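Niltness Community Supper: update for the second quarter of our grant

Hi everybody at Undonis! It's July already and I owe you a report, so let me get the money part done first and then I can tell you how it's been going. You gave us 2349 dollars for the year. I've spent 500 of it on dry goods and the deposit on the hall kitchen, and another 149 went to the replacement thermostat on the old oven (it was running so hot the cornbread came out like roof tile). The rest is still sitting in the account, and I don't expect to touch much of it before school starts.

Suppers are now running out of 3 places: the hall at Niltness, the church basement in Coughlan, and a back room at the Dema library that we only get until eight at night. Dema is the new one. I was nervous about it, I'll admit, because the first night was slow and we took home a lot of chili. Since then it has picked up nicely, mostly by word of mouth and one very loud poster by the bus stop.
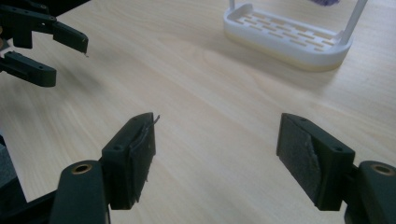

Coughlan wrote in to say the early sitting is too early for anyone coming off the day shift, and could we please hold back some plates until seven. Fair point! We tried it for the last few suppers and it does mean more washing up late, but people who used to miss out are getting fed, so I'd like to keep it going through the fall.

What hasn't gone so well is the cooking class. I promised you one class a month and we've managed fewer than that. The trouble is finding an evening when the kitchen is free and the stove is too, and in May the pilot light had its own ideas. My plan is to move the class to Saturday-style brunch food, eggs and pancakes and so on, which needs one burner and a lot less time. If you'd rather I stick to the original soup and bread outline, tell me and I'll work something out. 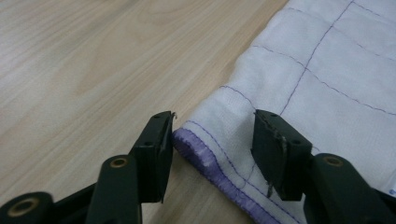 White cloth on a light wooden table.

On the food itself: beans are still the cheapest thing we serve and still the thing that gets finished first, go figure. We've dropped the tuna bake. I also switched to buying onions by the sack, and they keep fine in the Niltness pantry as long as somebody remembers to leave the door open a crack.
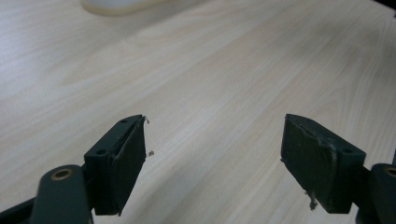 Pale woodgrain tabletop.

For next quarter I'd like your okay on two things. One is a second big stockpot for Dema, so we can quit hauling ours back and forth in my car (it smells like cumin permanently now). The other is shifting a little of the printing money over to groceries, as the posters cost less than I budgeted. Receipts are in the envelope, clipped by month. I'm still missing the one for paper towels and will send it when it surfaces.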